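How Do Two Robot Arms Know What to Do?

Try this. Put a key ring on the table, shut your eyes, and ask a friend to tell you how to pick it up with one hand and pass it to the other. It takes a lot of words. Left a bit, down, stop, close your fingers, now bring the other hand over. And your friend will still forget something.

A robot arm has the same problem every time it moves. The metal and the motors do the lifting, but they can't decide anything. The deciding is done by software, the set of instructions running on a computer. The software used for our two arms is called Pruvine, and it has several jobs to do.

The first job is seeing. A camera sends the computer a grid of tiny colored dots. To the computer, each dot is only a few numbers. The part of the software that turns those numbers into "packet" or "ring" is called perception. Busy patterns make this harder, and see-through things are the hardest of all, as you can see the background right through them. You may have walked into a clean glass door once. A computer makes the same kind of mistake.

The second job is planning. Before an arm moves, the software works out a path, which is a list of places for the gripper to pass through. A path for one arm can have 200 places in it. With two arms there must be two lists, and the software checks them against each other so that the elbows and cables stay out of each other's way. 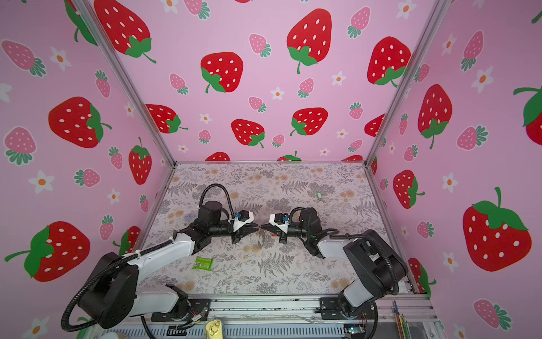
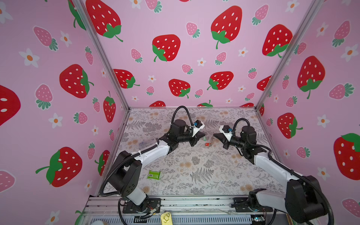
A wrist camera gets much closer to the job:

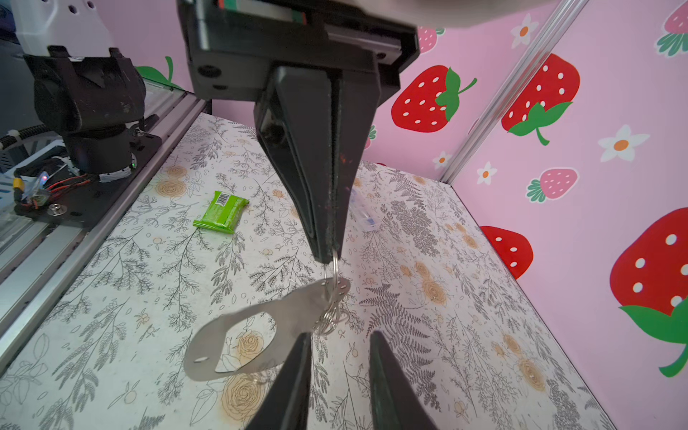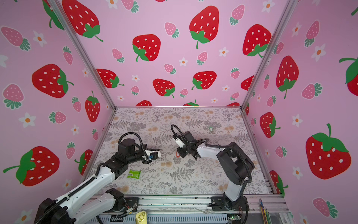 Demetrius Pruitt says the checking is the part he would teach first, since a plan is only a guess until something measures what the arm has done, and a good program keeps measuring the whole way along.

Measuring and correcting is the third job, and it is called control. Each joint in an arm has a motor and a sensor. Say the software asks a joint to turn 90 degrees. The sensor reports back that it has turned 88. The software sends a little more power, checks again, and keeps going until the numbers match. Engineers call this a feedback loop. You use one when you fill a glass of water - you watch the level and slow down near the top.

Passing something from one gripper to another needs all of these jobs together. The second gripper has to close before the first one opens. If it closes too early, it pinches the air. If the first one opens too early, the object drops. The software therefore waits for a signal that the second gripper is holding on, and only then tells the first to let go.

Try it at home

You need 2 friends and a spoon. One friend is the left arm, one is the right arm, and you are the software. The arms keep their eyes shut and may only do exactly what you say. Write your instructions on paper before you start, and don't change them halfway through. See whether the spoon gets across.

Then play again, but this time look after every step and change your instructions if you need to. Most teams find the second game much easier.

Words to know

Perception: working out what is there from camera pictures.
Path: the list of places a gripper moves through.
Sensor: a part that measures something, such as how far a joint has turned.
Feedback loop: measure, correct, measure again.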